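Susteck sloped sheet-metal parts bin, grey: review after seven months

Posted November 5, 2018

I bought this bin in April for my small workshop, where I make wooden building blocks and sell them at two markets. English is my second language, so please forgive me if some sentence is a little stiff. I will try to be exact.

Before this one I had a plastic tub from the supermarket. It was cheap and it did its work for one winter, then the bottom cracked. I wanted something in metal, open at the top, with walls that go inwards so that the pieces end up on the floor of the bin and do not hide in the corners. There are not so many of these. I looked at one from Dalisay, which had nice handles but straight walls, and at a Canton model that was too deep for my bench. The Susteck cost me 99 dollars with delivery. For a metal box this is not a small price, and I thought about it for two weeks.

It came well packed, in one carton, with a sheet of paper that said only to wipe it before use. There was a thin film of oil on the metal and I needed two cloths and some dish soap to remove it. I advise you to do this outside or over newspaper. My first blocks took a little of the oil and I had to sand them again, which was my own fault, as I was in a hurry.

The sloped walls are the reason to buy it. When I empty a tray of blocks into the bin, most of them slide down to the flat part. Long bars do this less well than short ones. A long bar likes to stop with one end on the slope, and then I give the bin a little push with my hand. The floor is big enough that a few bars can lie flat in different directions and I can still take out one without moving the others. If you fill it to the top this advantage is gone, of course. I keep it for the work of the day and store the rest on a shelf.

About the finish I have a mixed opinion. The grey looks serious and clean on the first day. After some weeks of wood, the pale slope at the back shows everything: streaks, scuffs, dust. A damp cloth takes the dust away but the scuffs stay. It does not disturb the function and I have stopped to care, but if you want a bin that stays beautiful in a shop or a classroom, choose another colour or another material. 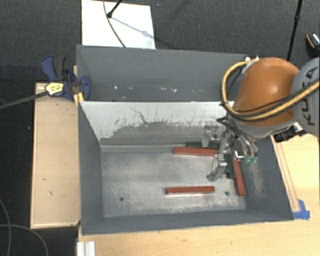 Does the metal floor damage painted blocks?

Mine have kept their paint so far, with only small marks on the corners of a few pieces that I dropped in from too high. I now put the blocks in by hand when the paint is less than a day old, and I have seen no new marks. A customer asked me if a mat would help. I tried a piece of thin felt for a week and did not like it, as it collected sawdust and moved each time I took something out.

The noise is a real point against it. Hardwood bars falling on sheet metal make a sound that my neighbours know by now. If you work in the evening in a flat, I would not recommend it. I put a square of old rubber under the bin and this makes the sound lower, although not quiet. It also stops the bin from travelling across my wooden bench, and it protects the bench from scratches.

Cleaning is easy in the middle and slow at the joints. Where the slopes meet the floor there is a line where fine dust likes to stay, and the cloth does not reach it well. I use a flat paint brush, dry, and then the vacuum cleaner with the narrow nozzle. It takes me five minutes at the end of the week. I never rinse the bin with water.

For strength I have no complaint. I have had almost 200 blocks in it at one time, mostly beech, and the walls did not bend. I once lifted it full, and I will not do it again, because there is no handle and the rim is not comfortable for the fingers. The rim is not sharp, only thin. Gloves help. I think Susteck could fold the metal one more time at the top and solve this, and I have written to them about it. They answered politely and said they would pass it on.

Would I buy it again? For 99 dollars I would first look if there is a used one nearby. I have seen one offered for 50 and that would be a fair price for something that is going to be scratched anyway. My bench is a Nurus, quite an old one, and the bin sits well on it with space left for my sanding block and a cup of tea.

Good: slopes, strength, size of the floor.
Less good: noise, no handles, marks show quickly on the light part.

I give it four stars out of five.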